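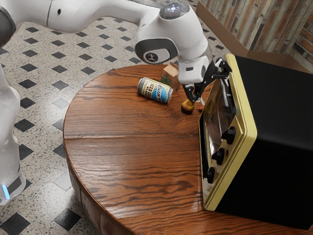 From: Ese Nnaji
To: utwood-allotments list
Subject: Re: Water rates and the lower tap

Florin Crăciun wrote:

> The bill came to 2,639 for the year, and that is before the
> repair to the lower tap. Last year we split it evenly by plot.
> People with half plots have asked me if that will change. Also,
> can someone tell me when the water goes back on? I have onion
> sets to get in and the butt by the gate is nearly empty.

Florin,

Water goes back on at the end of February if the nights stay above freezing. Tobiloba has the key to the stop valve and will post to the list the evening before. Please check that your own taps are closed. Last year two were left open on the top row and the path by plot 27 was mud until Easter.

On the split, I would go by area. We have the plot sizes from when Salamatu measured them for the new leases, so the sums are not hard. A half plot would pay half. The corner plots are bigger than they look and would go up a little. I can send the sheet to anyone who wants to see their own figure before we settle it.

The lower tap needs a new washer and a new length of pipe where it comes out of the ground. I had a price of 165 from Vernel, parts and labor. Obinna thinks he can do it for less if someone helps him dig. The pipe is 11 inches down at the post and deeper toward the hedge.

Two other things. The hose on the middle row is shared, so please coil it and hang it back up when you finish. And the compost delivery from Paiva will be dropped inside the gate, on the left, so don't park there that morning.

Send me objections to the area split by the end of the month. If I hear none I will write up the new amounts and Florin can send out the bills.

Ese

--
utwood-allotments mailing list
To leave the list, write to the list owner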